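Sticky film on kitchen cabinets near the stove
Asked in Cleaning & Home, Manasell Neighbors

We just moved into our first place (so excited!) and the cabinets by the stove have a yellowish, tacky film on them. Painted wood. What takes it off without wrecking the paint?

Jyoti Bhatia
Oh, I love this job, the before and after is so good! Warm water, a squirt of dish soap, a soft cloth. Leave it on for 2 minutes, wipe, then go over it with plain water and dry right away. Do the door tops too, they're always the worst. For the stubborn bits around the handles I make a paste with baking soda, but go gently, it can dull glossy paint.
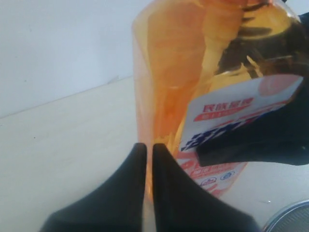
Casimiro Bravo
What Jyoti said. If you go with a spray degreaser, read the label and try it inside a door first. I skipped that at my old place on Congate and got a pale patch. New handles after, they make such a difference!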